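Chapter 4
Comparing Grippers Without Fooling Yourself

Before we get to any numbers, I want to talk about the worst comparison I ever ran. I had two hand-held grippers, a box of wooden cubes, and a long free afternoon. I picked up cubes with gripper one, then picked up cubes with gripper two, and both of them got 100 out of 100. I wrote that down very neatly (there was even a table!) and then sat looking at it, because I had learned nothing at all. Cubes are easy. My kitchen tongs would have scored 100 as well.

So in this chapter we work with a tray of jewelry. Beads, pearls, hair combs with thin teeth, a knotted cord or two, a watch strap. Things that roll, things that snag on each other, things that are flat on one side and lumpy on the other. If two grippers differ in any way worth knowing, a tray like that will show it to you pretty quickly. 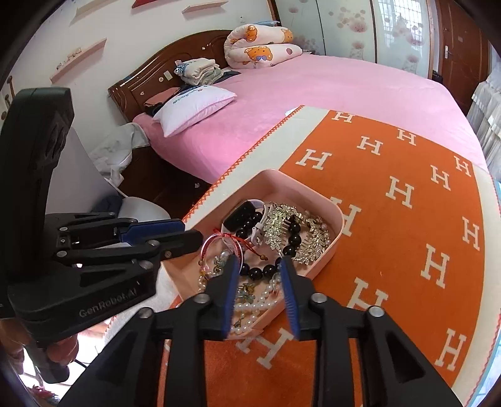
By Eetu Hyvönen
From "Hands, Jaws and Fingers: A First Course in Gripping"
Caltevberg classroom edition, revised 18/06/2021

4.1 What are we comparing?

This sounds like a silly question, and I skipped it for years. Say you have two grippers and two people to hold them. One person gets the pearl strand out cleanly and the other drags half the tray along with it. Was that the gripper? Maybe. It could also be the person, or the side of the tray they were reaching from, or the way the strand was lying when they started. You have changed four things at once and you only get one answer back.

The fix is boring and it works. Swap hands. Swap sides. Put the tray back the way it was. When I taught this at Sivudano I made everyone do the full round of swaps before they were allowed an opinion, and the grumbling was impressive, but the notebooks got a lot better.

You will never put a tangle of beads back exactly the way it was, by the way. Don't try. What you can do is mix it up the same way each time (I tip everything out, pour it back in, and leave it alone) and then run enough tries that the lucky tangles and the unlucky ones even out. For the exercises in this book I ask for 15 tries per object, per gripper, per person. It's a small number, and we'll talk in Chapter 6 about what you can and can't say with it.

4.2 Pads, tips and the stuff in between

Most beginners look at the motor or the trigger first. I would look at the pads. A soft pad with ribs behaves very differently on a round bead than a smooth one does, and it behaves differently again on a thin cord, where the cord may settle into a groove or may just slide along it. Look at the pads before you start and look again when you finish. Draw them if you like drawing! My students at Skestik used to make fun of my pad sketches, which really did look like slices of toast, but I still go back to them.

Then there's the shape of the tips. A wide tip is great on a watch strap and miserable in a crowded tray, where it bumps into the neighbors on the way down. Write down the bumps. A pick that worked but shoved three other things aside is a different result from a clean one, and if your score sheet only has a box for "picked up," you've thrown that away.

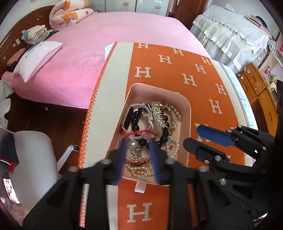

The same goes for the path you take on the way in. I like to come in low from the near side with my elbow tucked, and I know people who swear by reaching straight down from above. Either is fine as long as you pick one and stay with it for the whole set. Change halfway through and you have two half-sets that don't belong together, and I have a folder full of those.

4.3 Keeping score

My score sheet has four columns: clean pick, messy pick, dropped, never got hold of it. I borrowed the layout from the Mushi project, where we ended up with 416 tries on paper before anyone typed a single one into a computer. When we finally did, 76 of them had no gripper written next to them. We had to throw those out, and one of the people who had filled in the sheets was me.

So write the gripper's name at the top of the page first, then your own name, then which side you're reaching from. After that, take a practice set that doesn't count. Your hand needs some time to get used to the trigger, and you don't want that showing up as a difference between the tools.

Exercise 4.1 starts with a single strand of beads, and you'll need a partner for it.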